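Print
E-mail

The fault first showed up in August, Duygu Avcı says, as a gap in the logs. Her group at Renier trains table-clearing arms on recordings from hand-held grippers, and 119 of 3,858 recordings had the finger opening stuck at a single value while the fingers were clearly moving.

"The width reading froze and the software kept writing the last good number," she says. "No alarm, no dropped file."

An arm trained on that batch closed on a mug at the Bidlow test site and did not stop at contact. The handle broke. Avcı puts the cause down to a connector that worked loose after some 4 hours of use.

"A mug is cheap. The same command near a hand is a safety matter, and we logged it as one."

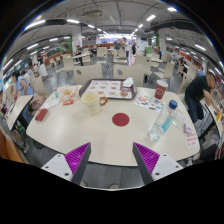
Dining halls remain the main source of recordings. "You get trays, cups, bags, bottles on their sides - all the things that need different openings," she says. Each session now begins with three full open-and-close cycles, and any recording with a flat width trace is rejected before training. The connector has been replaced with a locking type.

Print
E-mail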